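Clamaso grasp planner, progress report for September

Work this month went into the perception side. The edge detector now runs on the wrist view alone, and we retrained it on 2000 labeled views.

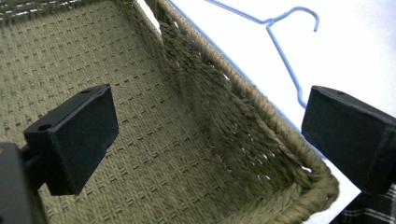 Segmentation time is down to 11 ms per view on the Kenach box. Two bugs in the Steyn trajectory library are still open, and both affect replay only.
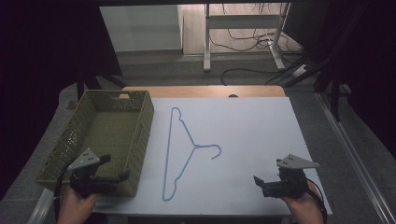

Planning is behind schedule. The approach module still picks poor contact points on thin objects, and it drops candidates when the background is plain. A light-blue wire hanger lying flat on a white board is the case we are tuning on. The hook and the long bar get separate grasp scores for now. We need 400 more two-handed demonstrations from Badadstead before the next training run.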